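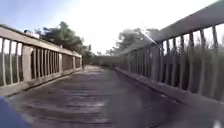 Small digital jobs for the home office and workshop

I keep the books and the web page for Pleda, a small repair workshop which I run from home. These are the habits that save me the most time with the computer.

Name files the same way always
Put the year first, then the month, then the customer. When I started this I had 400 files called "scan" or "new scan", and it took me two evenings to rename them.

Empty the inbox at a fixed hour
I open my mail at 8 in the morning and once more after lunch. Between these times the program stays closed – also the one on the phone.

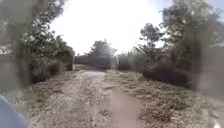
Keep two copies of the invoices
One copy is on a small disk in the kitchen drawer, the other is with an online storage service. I use Nornine, but any service will do if you can get your files out again easily. Try this before you pay for a year.

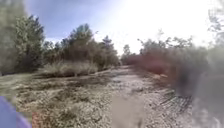
Once a month I open one old invoice from each copy, only to see that it opens. Last September the disk copy did not, and I was glad to have the second.

Write down your subscriptions
Make a list on paper with the price and the month of renewal. Mine had 12 lines, and I had forgotten three of them. One was the old Kobzar calendar, which I had not used since I moved to a shared one.

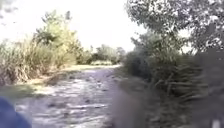
I cancelled it the same evening and wrote the renewal months of the others on the wall calendar, in pencil, because the dates sometimes change.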